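Balia Snack Line - Production Meeting Minutes
Monday, 9:30 a.m., upstairs meeting room
Present: Ita Ní Mhurchú (chair), Lorcan Lenihan (maintenance), two operators from second shift
Apologies: Espinoza (packaging supplier)

1. Previous minutes
Accepted with one correction. The fryer oil filter is changed every 5 days, not weekly.

2. Fryer temperature
L. Lenihan reported that the outlet sensor reads low when the belt runs at full load. The sensor will be swapped at the next stop. Until then operators are to log the inlet reading only.

3. Seasoning drum
Salt coverage on the Passka pellet remains uneven. Drum angle was lowered from 5 to 4 degrees on first shift - coverage improved but output dropped. Agreed to keep 4 degrees and raise the drum speed in small steps. Results to I. Ní Mhurchú before the next meeting.
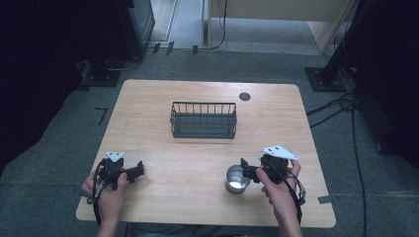
Wire basket on the wood table.

4. Packaging
The 200 g bag is still failing the seal check at the start of each roll. Espinoza has asked for samples from both ends of a roll. Lenihan to check jaw pressure and the condition of the PTFE tape first.

5. Spare parts
Bildale has quoted for the extruder cutter blades and the die plate. Delivery would be in December. Order approved for blades only - the die plate is held over until wear has been measured.

6. Any other business
Cleaning sheets for the cooling conveyor are to be signed at the end of each shift, including short runs.

Meeting closed 10:20 a.m. Next meeting same time, same room.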